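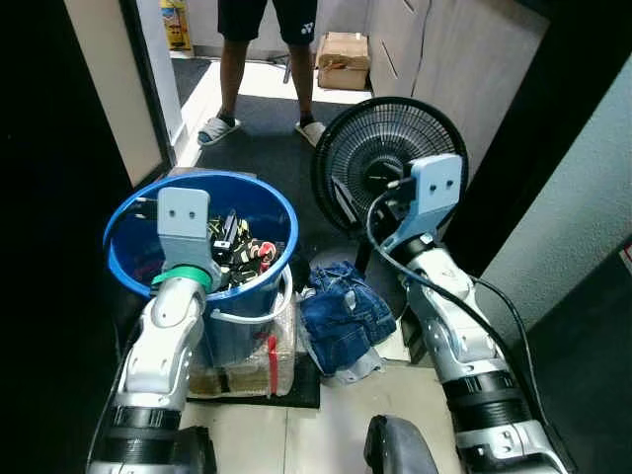

Home News Walks & Water People Back issues Contact

Senga Haldane and the cold end of Skerbridge

Half six in the morning, the slip at Skerbridge, and Senga Haldane is already in up to her neck. I am on the wall with a flask. We agreed I'd ask my questions afterwards.

She has swum off this slip since she was 34. She's 64 now. "I came down with a bad back and a bad temper," she says, pulling on a second jumper. "Back's no better."

The club is new, though. Four of them to begin with, all from the Plunddale road, and no plan beyond getting in and getting out again. Then a write-up in the parish newsletter and suddenly there were cars along the verge. Did she mind?

"I minded the cars. Didn't mind the people. Some of them had never been in the sea past their knees, and they'd lived here all their lives. My own sister, for one."

Tide first, always. She won't swim on a big ebb, the channel by the old Strachan pier pulls hard and she has had one fright there, years back. She doesn't make a story of it. "I was tired and I went too far out. I got hold of the ladder. I went home and had soup." I ask if she went in the next day. Long look. "The day after."

Kit. She's short on this. No wetsuit, wool hat, old plimsolls for the weed. Clothes left in the order you want them back, so vest on top. Gloves from November. She was given one of those big changing robes, a Presteo, for her birthday and admits she likes it. "I said I wouldnt wear it. I wear it to the bins."

What she really wants to talk about is the steps. The bottom ones have gone soft and the rail is loose, and the club has been asking for repairs since before last winter. They raised £420 from a soup lunch and a sponsored dip, which will pay for the rail and not much else. The harbour office says the steps are on a list. "I'd like to see the list," Senga says. "I'd like to know what's above us."

Would she stop, if they closed the slip? She thinks about it, wringing out the hat. A dog goes past and gets spoken to.

"There's the beach round at the point. It's a longer walk and it's stony. Jean wouldn't manage it, nor would Pat. So I'd go, but it'd be me on my own again and I've got used too the noise."

The club meets every morning through July, later start in winter. New swimmers should come and watch once before going in. Bring your own flask, she's firm about that.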